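4.2 Comparing the two grippers in simulation

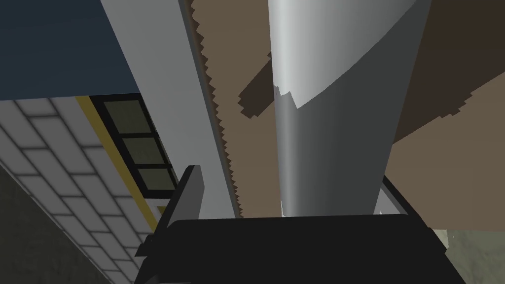
We ran both grippers, the Datthorpe and the Mandine, through 303 grasp trials each, using the same arm model and the same controller gains. Only the gripper file changed between runs. The wrist view went to the policy at every control step (see Figure 6).

Figure 6. Simulated wrist view from the right arm, with the black gripper close to a large grey cylinder.

The close-range results were a real pleasure to work through! At this distance the palm takes up much of the lower view, and we had expected the policy to lose track of the target – it kept going in far more trials than our March pilot suggested. Shadows were a harder problem. Their borders render in coarse steps, and Ilaria Pace's edge filter sometimes took them for object outlines. Raising the shadow map to 2,000 samples helped the Mandine runs most, and we would love to see the same test repeated on the Arkcombe arm.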